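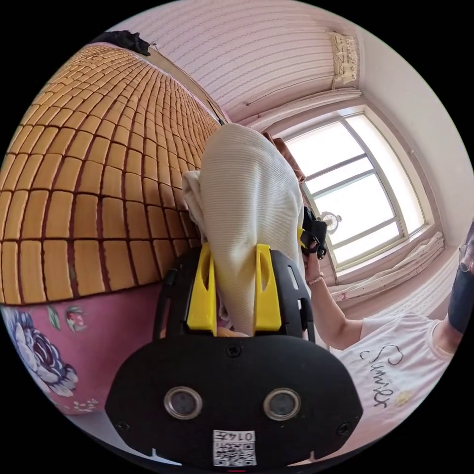
White ribbed knit, bamboo or rattan tile mat next to it.

29/05/2025

Second dye day on the onion skins, and I'm writing this with orange fingertips, so forgive the smudges. Latifa Morsy brought a whole sack of skins back from the market in Wirkidthorpe (bless her, she carried it on the bus!) and I weighed out 400 g dry, which filled the big pot right up to the rim. Brought it to 95 C and then let it drop back, a bit hotter than I meant to go, but the color came out so fast I didn't have the heart to start over.

Skeins are the Keltex wool, lot 2307, alum mordant from yesterday. Left them in for 40 minutes. The first one is a lovely deep marmalade and the second is patchy near the tie, my own fault for knotting it too tight. Figure-eight ties next time, and loose ones.

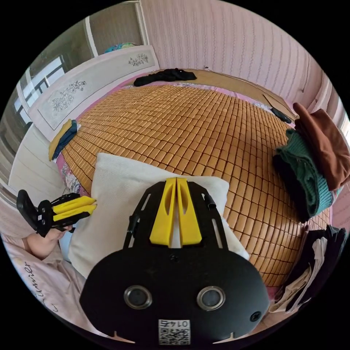

White textured pillow on the bamboo mat, floral sheet underneath.

Iman Soliman wants to try an iron dip on half of the patchy skein to pull it toward olive. I said yes, but in the small enamel pot, please, as we lost a good yellow in October to a pot that hadn't been scrubbed out. Strained liquor is in the Yang jar on the bottom shelf. Still need to ask the Plekedville people what they use for rinsing, their water is much softer than ours.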